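3 March 2025 - Medrano cloths, hems

Dark twill ones out again. Want to know if the hem pulls the corner in after laundering, Þórey Eyvindsson thinks it does, I'm not convinced. Washed 13 since January, all at Kurnbridge.

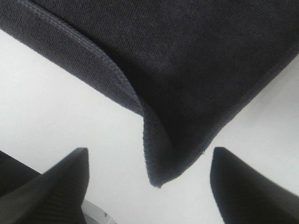 Hem and corner, dark cloth. Specks, likely lint, near the lower rim.

Lint still a nuisance, shows up badly on this colour. Roller before measuring, not after!! Stitch line fine to my eye. Corner a bit blunt, check agianst the unwashed one.

Bench wiped, baskets pushed out to the sides so theres room to lay flat.
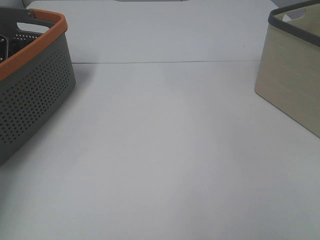 Grey basket w/ orange rim left, beige bin right.

To do: label both. Ask Murnembridge re thread. Steel rule gone walkabout again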